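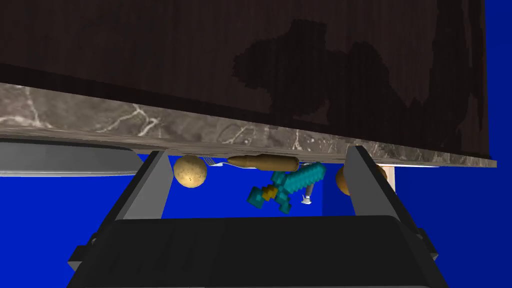
When I moved to Clutmont I had two suitcases and a mattress, and I ate my dinners on the floor for most of the first month. I was not unhappy. But my mother asked every Sunday if I had a table yet, and in August I began to look for one seriously.

I had a budget of 460 and I thought this was a lot of money. In the big shop near the station it buys you a table for two people who do not want to put a salad between them. The assistant was kind and showed me a folding one. I sat at it and my knees touched the underside, so I thanked him and went home by bus.

After that I looked at second-hand tables. I learned many English words in this way. "Well loved" means scratched. "Project" means it has three legs. "Collection only" means fourth floor, and the seller has a bad back. I visited 6 flats in Clutmont and one farm in Prandenen, where the table was very beautiful and longer than my kitchen. The farmer offered to saw it. I still think of this table sometimes.

My neighbour Velimir Kadrić gave me the best advice. He told me to cut old newspapers to the size of the table, lay them on the floor and live with them for a week. I did it. For the first two days I walked around the newspapers like a cat around a puddle, and on the third I understood that I did not want the table in the middle of the room at all. I wanted it in the corner, with one long side free. My grandmother in Klinhom had hers in the corner too, and the person who sat on the inside could not get up until everybody had finished. It was usually me.

The other question was the wall. My landlady allows paint if I paint it back before I leave. I wanted blue, and for a long time I could not choose between a dark one and a bright one – in the shop they look like cousins, but on paper they do not even greet each other.

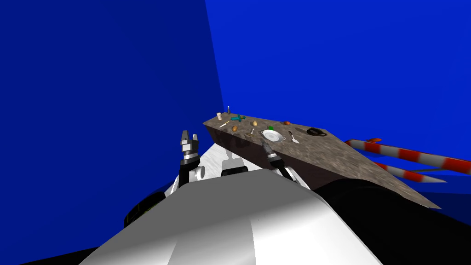 Two blues and a brown table in the corner.

In the end I took the darker one, for one wall only. It needed three coats and a whole weekend, and I still find small spots of it on my elbows.

The table came on 20th September. It is second-hand, round at the corners, and it cost less than I feared. Usa Khamphan from my evening class helped me to carry it up the stairs, and we had to take off the legs on the landing and put them on again inside. One leg is a little shorter than its sisters, so there is a folded bus ticket under it.

We ate noodles at it the same evening. On Sunday my mother asked about chairs.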